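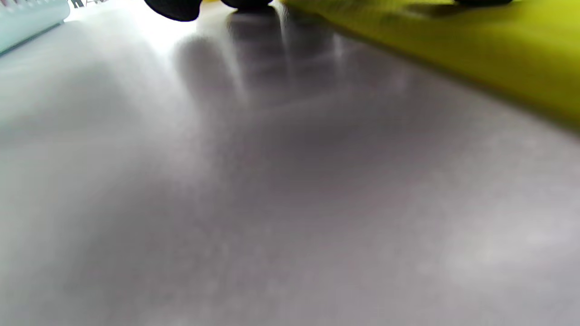
May 9, 2021

Up too early, coffee, straight back to the Neseo kit. Trial runs out end of the month and I still owe Hudismont a yes or no. Leaning no last night. Less sure this morning.

Quick notes before I forget.

Firmware finally went on, third try. The installer hangs at 62 percent every time and you just have to leave it alone. The manual says "a few moments." It was long enough to hang out a load of washing and eat a banana. Once it's in, it's fine. Pairing took one press. Arm homed itself without that awful clunk from Thursday, so the update did fix something, whatever the release notes say (they say nothing, two lines, one of them is "improvements").

Price again, because I keep going round on it. Kit is 1035 with the gripper. The support plan is another 186 a year and they push it hard, pop-up every single time the app opens. Utus does theirs without a plan at all but then you get the forum and good luck. Vũ is cheaper than both and I liked the build, but no cloth mode, so that's that. Cloth is the whole point for us. If it can't handle soft stuff I may as well buy a shelf.

So, cloth. Teaching mode is the best part of the thing, I'll give them that. You pick up the hand tool, do the job yourself, it saves the run, you do it again. No code. I got better at it as I went, slower hands, close the fingers before lifting and not during. My first batch I was snatching at everything. Threw most of those out. The app wants 200 good runs before it will build a task and it does not tell you this until you press Build. Would have been nice on page one!! Spent ten minutes thinking I'd broken it.

Grip pads are too slick on thin fabric. Thick hems ok, it gets hold of those. A single layer just slides out, or it comes up with a pinch of two layers and you don't know till the far end. There's a softer pad set in the catalog, extra, of course. Wrote to ask if they'd lend me one for the trial. Sunday so no answer, fair enough.

Battery on the hand tool: poor. Dies without much warning, the light goes from green to off with hardly any orange in the middle. Need a second one on charge or you stop dead. Put that in the writeup.

Things I like, so I'm not only moaning. It's quiet. The stop button is big and where you'd want it. The app lets you play a run back and trim the ends, and the trimming is realy good, quick, no waiting. Undo works. The cables are long enough for once.

Lunch standing up. Cheese, the end of the bread.

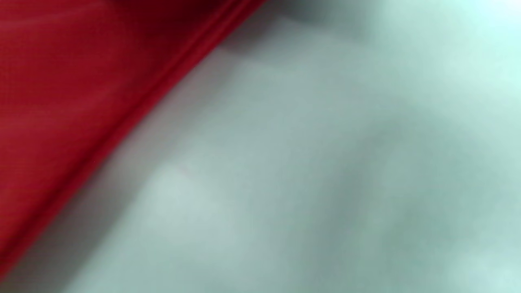

Don't judge it on the pads, Rawiri Gilchrist wrote back when I sent him the list, everyone hates the pads, judge it on whether you'd still be recording runs in September. He had the older Neseo for most of a year and quit over the support plan. Says the plan people are helpful but slow, and he ended up fixing most things himself from the exploded drawings in the back of the manual. I hadn't even seen the drawings. Page after the warranty. Fine, they're good drawings.

He also says turn off auto-sync, it eats the tablet. Turned it off. Tablet stopped getting hot. Annoyed I didn't ask him a week ago.

Would I still be recording in September? Don't know. With the soft pads, maybe. If every new item needs its own full set then no, I haven't got the evenings. Must ask Hudismont if a task carries over from one size to the next, their page sort of hints at it and then changes the subject.

Wrist sore. Switched hands for the last bit and those runs are ugly, will probaby bin them.

Tomorrow: chase the pads, ask about sizes, ask if the plan can be paid monthly, charge the tool OVERNIGHT this time. Return box is still in the hall, keep the foam, they charge for the foam.

Rang Mom. Bed by ten, I hope.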